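Harkenden Short Courses
Workplace Storage and Small Fittings
Unit 4 notes: hook rails for keys and lanyards

4.1 Scope

These notes cover single-row rails on a vertical board. Coat hooks and tool boards are dealt with in Unit 5. Bring the Maihi load table to the session.

4.2 Terms

Base: the part of the hook fixed to the rail.
Shank: the metal part that projects from the base and carries the item.
Throat: the gap between the tip of the shank and the rail. A ring has to pass through it.
Pitch: the distance between the centres of neighbouring hooks.
Drop: the distance from the shank to the lowest point of the hanging item.

4.3 Setting out

Pitch is worked out from the first and last centres, and the number of gaps is one fewer than the number of hooks. For seven hooks with end centres 506 mm apart there are six gaps, giving a pitch of 84.3 mm. On a board 677 mm wide this leaves 85.5 mm at each side. Students often divide by seven, and the last hook then falls short of its mark.

Mark every centre from the same end. Stepping along from hook to hook adds up the errors.

4.4 Drop and width

A key ring has a small drop and can sit on almost any rail. A lanyard is set by its full hanging length plus the badge holder, and the holder is normally the widest part. It will also twist and hang at a slant, so allow for the diagonal of the holder when fixing the pitch. Keep 142 mm clear between the bottom of the longest item and any shelf or worktop.

Where both kinds share a rail, put lanyards at one end and rings at the other — mixed rows tangle at the holder clips.

4.5 Throat and ring size

Small rings are slow to hang if the throat is narrow or the shank is thick. Measure the inside diameter of the smallest ring in use and compare it with the shank at its thickest point, including any plating. The Weltavo pattern and the Nermont pattern differ here, so do not swap them within one rail.

4.6 Fixing

For the exercise each hook is loaded to 2000 g, one at a time, then all together. Record any movement of the base or rail. Tighten once and repeat.

4.7 Exercise

Set out a seven-hook rail on the practice board. Hand in the centre marks, the pitch calculation and the load record.

Fig. 4.1 Row of seven hooks on a white board, with an orange lanyard and clear badge holder on the first hook and a small metal ring at the seventh.

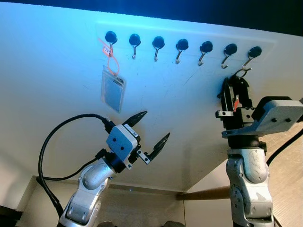
Page last changed: February
Unit 4 of the storage notes. Continues in Unit 5, Coat hooks and tool boards.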